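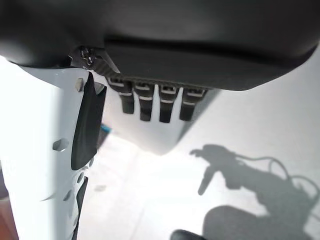
Renji Oshima wrote:
> Before you tear the whole wrist apart — are you sure it's the connectors? Mine did
> the same thing in December. Ran fine for a bit, then the finger servo dropped
> off the bus and came back on its own. I swapped plugs for two evenings and
> it was the cable, where it bends going down to the elbow. Also what are you running
> for grip force, and did you ever change the pads? The stock ones from
> Rivier got slick on me.
>
> Renji

Hi Renji, hi all,

Quick one, have to give up the bench in a bit.

Not sure it's the connectors, no. But I can make it drop out by wiggling the third plug from the left and I can't do it with the others, so that's where I started. Doesn't rule out the cable. I'll try yours next, bend test with the arm parked and the log running. How tight was your loop when it went? Mine arcs over the wrist with a fair bit of slack and comes down beside the arm. Thought slack was good, maybe it just flops around more.

What I've done so far:

Reseated all four plugs on the gripper body. No change.

Swapped the gripper board for the spare Ultunitz one. Same dropout, same joint. So not the board, unless both are bad, which I refuse to think about.

Slowed the wrist to 8 percent and ran the open/close loop. 2,000 cycles, clean. Put the speed back up and it failed at cycle 72. Did it again and it got a lot further before it quit. So it's speed or vibration, or the heat builds up, I dont know.

Checked the small bracket up by the wrist. Screw took maybe a quarter turn. Could be nothing. If anybody else has this mount go put a driver on that one, it's a pain to see in there and I only found it because I had the camera feed up on the laptop.

Grip force: whatever the Georgiev config ships with, never touched it. Pads are the black rubber ones, original. They hold fine on boxes and blocks, bad on anything glossy. I don't think that's related but I take the point. Did you glue yours or do they press in? I pulled at a corner and chickened out.

Other thing. The printed fingers. I want to redo them with the hex hole moved up a little so I can get a nut in without taking the pad side off. Does anyone have the source file and not just the mesh? The one on the Gimamance page is mesh only and I'm not going to spend a weekend rebuilding it if one of you has the real thing sitting in a folder. White PLA is fine for me, I know some of you went to nylon.

Also the light. I have the work lamp behind the arm and it throws a big dark shadow over the right side of the area I'm working in, and the finger blows out to almost pure white on the left side. The pick script loses things in the shadow. Moving the lamp in front just put the glare somewhere else. Diffuser? Second lamp? Chiharu Miyazaki had some kind of paper shade rigged on hers I think — Chiharu if you're reading, what was that made of and did it get hot?

Plan for tonight, if I get the bench back:

- unplug camera cable, run the loop without it
- bend test on the bus cable like Renji says
- if still dropping, new crimp on plug three
- leave the loop going for another 2,000 at full speed

Will post the log either way. Its long, so I'll put it up as an attachment and not paste it in here, sorry about last time.

Renji one more — when yours came back on its own, did it re-home or just carry on from where it was? Mine carries on and the position is off by a hair after. Enough to miss the next pick. If yours re-homed then we've got different problems and I should stop copying your fix.

Need to go, they want the table.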